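## 4. What people mean when they say "white"

### 4.1 The trade's answer

The paint trade has never been short of words for white. Our catalogue sample, drawn from the fan decks of Stuter, Hetlow and Holub, contains 2719 named colours, and a surprising share of them would be called white by anyone not employed to sell them. Names borrowed from dairy foods, shells, linen and weather account for most of these. Stuter has a fondness for fog. Hetlow prefers bread. Holub, the smallest of the manufacturers, numbers its whites and then gives each a name as well, so that the customer may forget both.

We coded every off-white in the sample by the kind of thing it was named after and by its measured undertone. The relationship between the two is loose. Shades named for milk ought to be yellowish, and usually are. Shades named for snow may lean blue, grey, pink or, in one Hetlow deck, faintly green, a colour of snow that most of our readers will have been warned about as children. Names that refer to stone predict nothing whatever about undertone, although they do predict price.

### 4.2 The householder's answer

The 116 householders interviewed in Grukau had all repainted at least one room. We asked each of them what colour the walls were now, before showing any chart. "White" was the commonest answer by a wide margin. "Sort of white" came next. Catalogue names were rarely offered, and when they were, they tended to come from people who still had the tin in the garage and were willing to go and look.

Once the charts were brought out, confidence rose and accuracy fell. Participants held the cards against the wall, squinted, moved to the window, and frequently settled on a colour that the wall had never been. Couples interviewed together disagreed more than couples interviewed apart, a result we report without further analysis. One participant identified her hallway as three successive shades in the course of walking down it, and on the evidence of our own meter readings she had a point.

That hallway is worth dwelling on. It had been painted from a single tin. The far end faced a brick fence and took on a warmth that the near end lacked, while the stretch beside the bathroom door looked plainly grey. The catalogue treats a colour as a property of the paint. Our participants treated it as something the wall did during the day, and they revised their opinions at dusk. Eight of them described their paint as having "gone" a colour, as one might speak of milk.

### 4.3 Corners

The effect is easiest to see where pale surfaces meet. In a corner, the eye has a ready-made comparison and makes full use of it: a panel that would pass for white on its own acquires an undertone as soon as it has a neighbour. Decorators know this and advise against judging a sample flat on the kitchen bench. The instruction leaflets, which ask for a sample to be taped up and lived with, are less clear about which wall to tape it to.

Figure 6 shows pale walls around a white table, and the back panel is the one that most people in our position would be tempted to call white and leave at that. Looked at beside its neighbours, it has a distinct lavender cast.

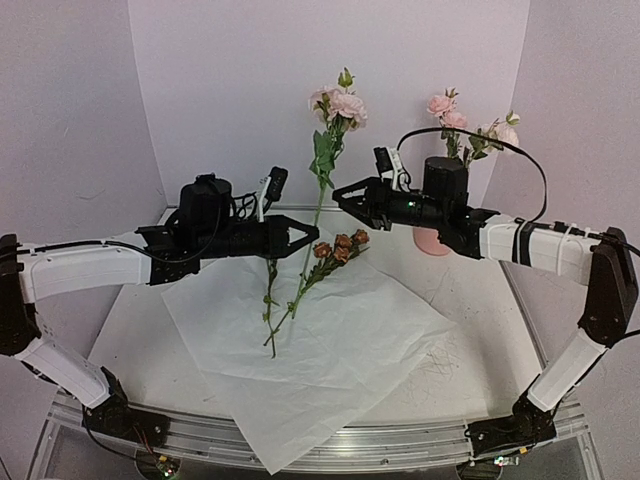

**Figure 6.** Pale walls behind a white work table. The back panel reads as a light lavender-grey; the side walls look slightly darker and greyer.

We make no claim about what any of these surfaces would measure under a meter. Appearance is the quantity of interest here, and it is the quantity that brings people back to the shop. Staff at the Grukau outlet keep a shelf for returned tins of off-white. It was full when we visited in February, and an adjoining shelf had been cleared in anticipation.

### 4.4 Limitations

Interviews were held in daylight, which favours the householder. Gloss level was recorded but is left out of the analysis, as participants used "shiny" to mean both gloss and clean. Ceilings were excluded at the request of the interviewers' necks. Finally, Holub revised its deck while coding was under way and renamed several shades without altering them. We have kept the older names throughout, including the one that has since been given to a beige.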